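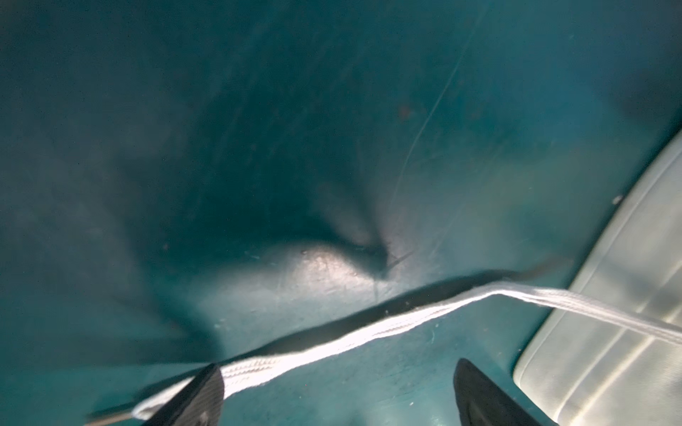 Bekik has been telling the trade press since May that its arm can be taught to lace a shoe the way you'd teach a child. You take hold of the controls, you do it yourself, the robot goes along, and after enough rounds it is supposed to manage alone. I'd like to believe it. I have also taught a child to tie shoes, and the child could feel when the lace was slipping.

Miranda, the remote-control kit they pair with the arm, costs more than my car. The company's handout mentions 69 demonstrations per task. It doesn't say how many of those got thrown away, or what happens when you swap in a different shoe. Laces are floppy and never lie the same way twice – a person steering from a chair can fix that on the fly, and I've yet to see good evidence that the fixing gets passed along.

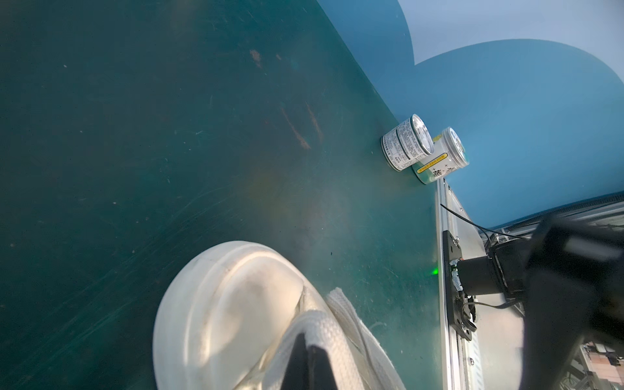
A white sneaker on the bench, with a gripper finger up against it.

Trustwood is said to be weighing an order of two arms for its Corkanley plant. Before signing, I'd ask to see five shoes the robot has never handled, with the operator out of the room.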